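Why Do Our Clothes Fall Apart So Fast? My term project on cheap T-shirts

14 comments
20 shares

So I picked clothes for my term project mostly because I was mad at my own closet. I bought a shirt in the fall and by May it had a hole under the arm and the neck had gone all wavy. My grandma has blouses older than my mom! I wanted to know what changed.

First I had to learn how fabric gets made, and wow, I knew nothing. Most T-shirts are knit, so it's all loops, and that's why they stretch. Jeans and dress shirts are woven, with threads going over and under each other (like a basket, kind of). A knit made with short, weak cotton fibers gets fuzzy and thin much sooner than one made with long fibers, and you can't tell that from the price tag.

Then I asked people. Aranka Gulyás let me hang around her repair shop, Wolludach, for a few afternoons and go through her notebook. She has 3416 repairs written down in there, all by hand, with little drawings of the bad spots. Underarm seams come first, then hems, then the knee on pants. She blames the thread more than the cloth - cheap thread snaps long before the fabric gives up. I had never once thought about thread.

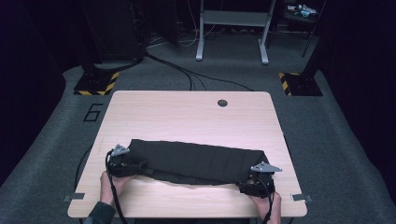

Bence Bozsik read my first draft and told me I was being too easy on the people who wash the clothes. He said most of us run the machine too hot and too full, and then we blame the store. Okay, fair. I went home and checked, and I had been washing everything on hot for years (sorry, Mom).

So I added a section on washing. Turn shirts inside out, use cold water, and skip the dryer when you can. All that gray lint in the dryer trap is your clothes coming off a little at a time, and I can't stop thinking about it now.

I also wrote to a small knitting mill called Szekeres and got a really nice letter back from Etelka Illés. She explained that a heavier shirt isn't always a stronger one, and that how tight the loops are matters a lot. I had the opposite in my draft, so that whole page got rewritten at 11 p.m.

What I'd still like to do is follow one shirt for a full year and write down every wash. My teacher says that's a different project. Maybe next term - I already have the shirt.

3 replies to this post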